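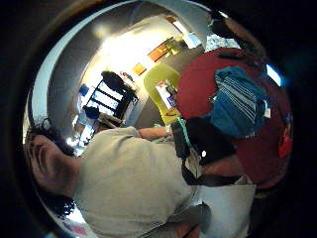
A person in a gray T-shirt beside a maroon bag with a blue striped cloth over it, in a view from a hand-held gripper. Photo: Kodikara

Last updated: Fri 31 July

STURNDALE - A robot arm can learn to pack and unpack bags from people holding a gripper in their hand, with no robot in the room, and it learns faster if the messy parts are left in. That's the main finding from Kodikara, the robotics lab here, which put out its results this week.

The lab's method is called Drosach. Short version: people carry a light gripper with a wide-angle camera on it and do ordinary jobs with it. Pick up a cloth, open a bag, move a strap out of the way. The video and the finger positions get saved and a model is trained on them. Later the same kind of gripper goes on the end of a robot arm and the model drives it.

Hand-held collection isn't new and Kodikara doesn't claim it is. What the group changed is what happens to the recordings afterward.

Most labs trim hard. Anything before the first grasp goes, anything after the last release goes, and so do the stretches where the camera swings off to a wall or a face or somebody's shoulder. The Kodikara team kept all of it, then had a second, smaller model score each moment for how much the gripper was really working. Low-score footage stays in training but counts for less.

The team collected 4,000 recordings for the study. Of those, 1,190 involved a bag, a strap or loose fabric, the things robot grippers tend to do badly with. Cloth folds over itself, straps hang wherever they like, and a bag that was open a second ago is closed.

Two versions of the model were trained. One got the trimmed set, the other got everything with the scores attached. Both were then run on the same arm, 100 tries each, on one task: take a folded cloth off the top of a bag and set it down on a table next to it.

The version trained on everything finished the job more often. The gap was widest when the bag had been turned or pushed over before the try started. With the bag upright and facing the arm the two were close to even, and the lab says it would not read much into the differnce there.

Why it helps is less settled. The paper's best guess is recovery. When a person misses a strap they back off, look around, come in again from the side. Trimming tends to throw out the backing off and looking around. A robot trained on clean clips has never seen what a bad approach looks like and has no idea what to do after one. Watching the arm in the trimmed tests, the team saw it close on air and then just sit there.

The untrimmed version mostly pulled back and tried again. Not always well. It also picked up some habits nobody wanted, like drifting up and away from the table at the end of a run, same as a person does when they are done and lowering their guard. Adding a stop signal to the recordings fixed most of that, the paper says.

Some limits. One arm, one task in the head-to-head, one building. The bags were soft-sided and mid-size. No zippers, the lab left those for later. Lighting was left alone during collection, so there are bright windows and ceiling glare all through the footage, but the robot tests were all done in one room with the blinds down. The group says it can't yet tell how the method would hold up in a place with strong daylight.

Training on the full set also took longer, and storage was a headache. Long recordings are big recordings. The lab is now looking at dropping the picture quality on low-score parts, which should cut the size without losing the motion.

Privacy came up too. Wide-angle cameras on a gripper catch whoever is standing close, and keeping the untrimmed footage means keeping more of them. Everyone recorded for the study signed a form, the lab said, and faces will be blurred in anything released for download. Whether blurring hurts the training has not been tested.

A second round of collection is set to start at Judia, a shared workspace across town, with more kinds of bags and 2 arms working together. The group hopes to have those results by March. Code for the scoring model will go up first, the recordings after the blurring is done. No date on either one yet.

Contact the newsdesk | Copyright Sturndale news pages, all rights reserved | Back to top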